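Handling Systems, Unit 6
Notes on the visit to Koster, Daltum
Jan 20, 2018

These notes go with the December lecture on end effectors. Read them before you write up the visit. Barry Dawber led the demonstration and has checked the section on grip force.

The task was nesting and un-nesting cups. It sounds simple, but cups are awkward to handle. The sides slope, the surface is smooth, and one cup can jam inside another if it is pushed down too hard. The arm has to come in square to the axis of the cup and close both fingers at the same rate – otherwise the cup tips before it is held.
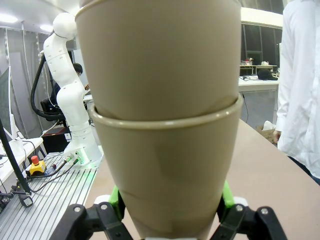

Fig. 1. Gripper holding the lower of two nested cups, with a green pad at each contact.

The fingers are jointed links, so most of the grip depends on the pads. A soft pad spreads the load and gives more friction than bare metal. Barry's advice was to start with too little force and work up. The Kurnier trial at Storosholm used 200 cycles for each setting, and the best setting had 21 failed grips. Most of those were put down to the approach angle and only 6 to slipping.

The camera is fixed at the wrist. It moves with the gripper, so the fingers stay in the same place in its view while everything else shifts. This makes it useful for the last 100 mm of the approach and much less useful for finding a cup across the room.

For your write-up:
Sketch the forces on a tapered cup held from both sides.
Say what changes if the upper cup is gripped instead.
Suggest one way to detect a jammed pair.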